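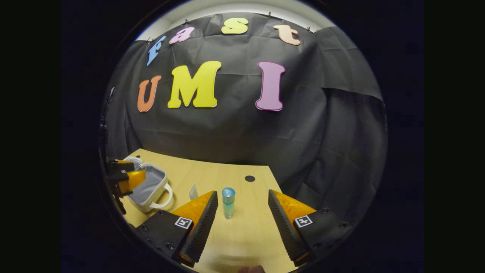 Gripper lost tracking mid-demo and the replay crushed a bottle

plesulance
Posted 9:40 am

OK so I need some help, or at least some sympathy. We've been recording demos with the handheld grippers, two of them, one per hand. The left one holds the basket by the rim, the right one picks up the little glass bottle with the blue cap and puts it in. Easy, right? We had 700 good episodes and I was feeling pretty smug.

Then yesterday I put the trained policy on the arm and it closed on the bottle and just kept closing. Glass all over the table, a bit of it in the basket lining, and one small cut on my thumb when I cleaned up (my own fault, no gloves). The log says the finger width was 12 mm wider than it really was the whole way down. Has anyone seen the width go off like that?

odell_bench
Posted 10:05 am

Yep, that's your finger tags. Width comes from the square markers on the two fingers, so if one block works loose and creeps a little, every number after that is off. Check the small screws on the black housing. Mine back out after a long day and I never notice until something gets squashed.

unda
Posted 10:22 am

I don't buy it. Loose screws give you jitter, and a steady offset sounds like a stale calibration. Did you swap fingers or pads and forget to redo the open/close range? Also that black cloth behind the table isn't giving your tracking a lot to hold on to, apart from the foam letters.

odell_bench
Posted 10:31 am

The backdrop has nothing to do with finger width, come on. That's the camera pose. Different problem!

unda
Posted 10:34 am

Fair, I mixed those up. Still saying calibration.

Bülent Kılıçarslan
Posted 11:15 am

Can we talk about the glass for a second? Whatever caused the offset, the arm had no force limit, and that worries me a lot more than 12 mm. At Altıntaş we cap the grip current before anything breakable goes on the table — and we wear safety glasses, even for the boring runs. Next time it could be somebody's finger in there.

plesulance
Posted 2:50 pm

Well, you both get a point. I changed the pads on the right gripper back in January and never redid the range, AND one marker block wiggles if I push on it. Ugh. 3 screws loose on that side.

Bülent, you're right, I had the limit turned off from an earlier test and forgot. It's back on now. Redoing the calibration tonight, then plastic bottles until I trust it again. Does anybody know if I can fix the old episodes with a constant offset or do I have to throw them out?

unda
Posted 3:12 pm

Constant offset is fine if the block didn't move during recording. Plot closed width per episode and see if it drifts. If it does, toss the drifty ones.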